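Home | Forecast | Backyard Stations | Forum | Links

Print this page | E-mail this page

Coffee with a rain gauge reader

I'd been bugging Marleny Marulanda for an interview ever since she posted her 2000th daily report on our forum, and she finally gave in (I brought the coffee, which helped!). Marleny reads her gauge outside Drolton every morning at seven, and she's been at it longer than most of us have owned a thermometer.

"My neighbor Salim Mfaume got me into it," she told me. "He had a spare gauge and I had a fence post. That was all the planning we did."

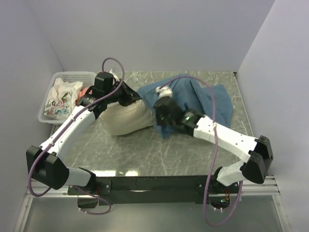

I asked about the big storm last June, the one we all still argue about. She measured 74 millimeters, and over in Rarberg they got 11! "I dumped it out and thought, well, I must have read that wrong," she said. "Then Salim called and he had nearly the same."

And the wind? She laughed at me. "I don't do wind. Ask Zerrin, she's got the mast."

So I guess Zerrin Altıntaş is next on my list, if she'll have me. Marleny is still hoping for a proper snow up there this winter, and she's already picked out the board she'll measure it on.

Contact us | Copyright Drolton Weather Watchers | Back to top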